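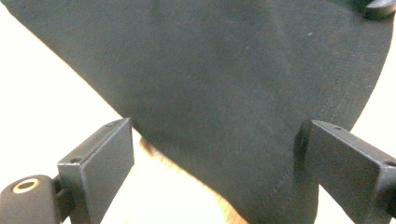 19/04/2022. I finally finished the first sleeve of the gray cardigan tonight, after what feels like the whole spring, and I'm so pleased I could hang it on the wall! It took all 131 rows plus a good few I had to pull back out (my own fault, I was watching TV). Dark cloth like the black piece up there, with its fine line of stitching along the hem, always makes me want to sew again, but I've promised myself the knitting comes first. The yarn is from the little shop in Plustcombe, and I have two balls left, so I'll need to go back before May. Now for a cup of tea and bed.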